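Do bin bags need this much attention? A gallery

Posted Sunday, July 5, 2026

I have a low opinion of household tips, and a lower one of household tips about trash. Somewhere in June I read my ninth or tenth article on how to line a small container with a plastic bag "the right way," and every one of them promised the same thing: no slipping, no trapped air, no rim of loose plastic flapping about. Most were trying to sell a particular bag. A couple were trying to sell a ring that holds the bag. One was trying to sell a smaller bin.

So this page is a short gallery on the thin blue bag, the green pot and the business of getting one into the other. I don't claim it settles anything. I do think a picture of a crumpled bag is more use than another drawing of a perfect one, with those curved arrows showing where your hands are supposed to go. Have you ever seen a bag behave like the drawing? The drawings leave out the part where the plastic sticks to itself and you have to hunt for the opening.

A word on the claims before the pictures. The Skadari leaflet, which came folded up in a box of 300, says their liner "finds its own shape." I've lined a lot of bins and have yet to meet a bag that finds anything. What plastic does is fall where it's heaviest and cling where it touches, and the person holding it either goes along with that or starts over. Bistis goes further and prints a set of steps on the carton, 9 of them. I have read all 9. Two are the same step in different words, and the last one is about disposing of the carton.

Then there is the Chu method, which gets passed around as though it were ancient wisdom. Pinch the bag at two corners, lower it, let go of one side first. Fine. I would like to know how else anyone was planning to do it. Still, pinching is the part worth looking at, so pinching is mostly what's in the gallery.

Thin plastic, two grips, and a pot to put it in:
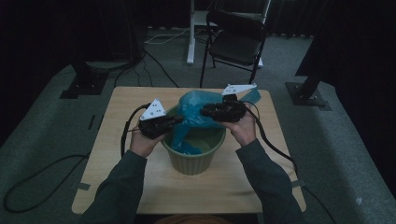 Creases, and the bag held from more than one place.
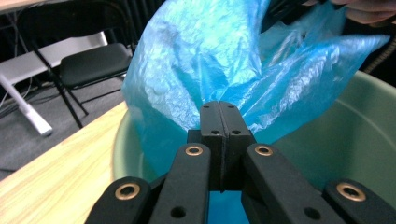
Translucent, blue and a long way from the drawing on the carton.
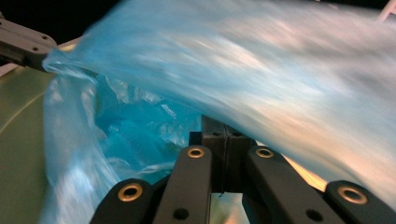

Should the bag be bigger than the container?

A bit bigger, enough to fold over the rim all the way around with a few inches to spare. Much bigger than that and the extra gathers at the bottom, where it takes up room and catches whatever you drop in.

That is the whole of the sizing advice, as far as I can tell, and it fits on one line. The Skedirent guide spreads it across 43 pages. I'm not going to say I read every page of it, but I read enough to find the table where they match bag volume to bin volume, and the table falls apart as soon as the bin has sloping sides. A pot that's wide at the top and narrow at the bottom can hold less than a straight one of the same height and still want a wider bag. You're lining the mouth, after all. Volume is how the bags get sold, so volume is what they print on the box.

Notes on a few other things people swear by

Shaking the bag open. Works on thick bags. On the thin kind it makes a lot of noise and sometimes opens the wrong end, which is to say it doesn't open at all, and you stand there flapping the sealed side. I rub the edge between finger and thumb until it separates. Slow, a little undignified, works for me most days.

Blowing into it. No thank you. I know people do it. I'd sooner not put my face in a trash bag, even a clean one.

Turning it inside out over the container. This is the trick that's supposed to get rid of the air underneath. You put the bag over the rim like a hat and then push the middle down. I've tried it on and off for years. With a wide container it does go in more neatly. With a small pot I couldn't see the difference, and pushing my fist down the middle of a thin bag has cost me a few bags.

Poking a hole in the bottom of the bin. This one I'll grant. The air under the bag has to go somewhere, and a small hole low in the side of a plastic bin lets it out. It also makes pulling a full bag out a good deal easier. Do be sure you won't ever want that bin to hold water. And if the container is a plant pot, look underneath before you go and get the drill, as plenty of them come with holes already.

Keeping spare bags underneath. Everybody recommends it and I did it for a long time. The trouble is that the first bag to leak lands on the spares, and then you're washing or tossing a clean supply. I keep mine on a shelf now, a roll of 50 at a time, and walk the extra three steps.

Rubber bands and clips. The band holds, there's no arguing with that. But a small bin gets emptied often, and every time you're peeling off a band that would like to fly across the room. If the overhang is generous enough the bag mostly stays put by its own cling. If it isn't generous enough, a band is covering for the wrong bag size, see above.

Color. Bistis sells blue, white and something they call mist, at three prices. The blue is the cheapest. I held all three up to the kitchen window and the mist is gray.

On using a plant pot as a bin

I get asked about this more than I would have guessed. A ribbed plastic pot is light, it rinses out, and it costs less than anything sold as a desk bin. Against it: the lip is often rounded, so a folded-over bag has no sharp edge to grab, and some pots tip if you load one side. I've used them next to a work table for scraps of paper and tape and had no complaints. For kitchen waste I wouldn't. There's no lid, and a thin bag in a pot with drainage holes is a bet I've lost before - coffee grounds, pale rug.

What about skipping the bag? For dry scraps I think that's the better answer a lot of the time. Tip the pot into the big bin and wipe it. The bag makers don't bring that one up, and I notice the Skadari leaflet has a full panel on "hygiene confidence" without a word on what happens to a bin that only ever holds envelopes.

If you've got a way of lining a small bin that you think beats simply stuffing the bag in and folding it over, send it along. I'll try it on the same pot with the same cheap roll. Please don't send the one with the hair dryer. I've had that one twice already.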